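Priloda Repair Room, Itdale
Bench inspection: desktop computer, open case
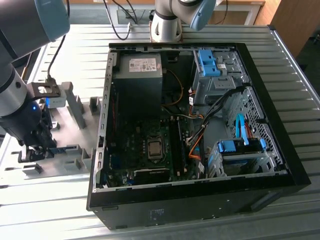 Tower on its side, side panel off, processor exposed with no cooler attached.

Inspected by: Rochelle Cartwright
Date: May 16, 2018
Result: HOLD, 2 items open

1. Case stable on bench, opening upward
OK. Lying flat on the slatted top.

2. Mains lead unplugged before work
OK. Checked at the wall and at the power supply.

3. Power supply label readable
OK. Do not open the power supply itself. Faulty ones go in the marked bin.

4. Processor and cooler
OPEN. Cooler is off. Do not switch on until one is fitted with fresh paste. Keep fingers and tools off the metal top of the processor in the meantime.

5. Memory slots
OK. Two black slots, no damage found. Blow out dust before fitting anything.

6. Expansion card
OK. Seated at the lower part of the board. Gave it a light press, no movement.

7. Drive bays and latches
OK. Blue latches on the cage both work. One was stiff in April and has been eased.

8. Cables
OPEN. The power bundle runs loose from the power supply down to the drive bays. Tie it back before the panel goes on. Same for the orange cable near the middle. Light blue SATA cable at the drive caddy is fine as it is, but it arches up, so watch it when closing the case.

9. Front vents
OK. Holes in the metal panel are clear.

Comments
Ruby-Lee Ruawai: Ties ordered from Quinlan, bag of 500. Use the old ones in drawer 4 until they arrive.
R. Cartwright: Will re-check items 4 and 8 once the cooler is on. Panel stays off till then.

Recent checklists
Soldering station, monthly check
Bench sockets and extension leads
Brillivura label printer
Battery storage cupboard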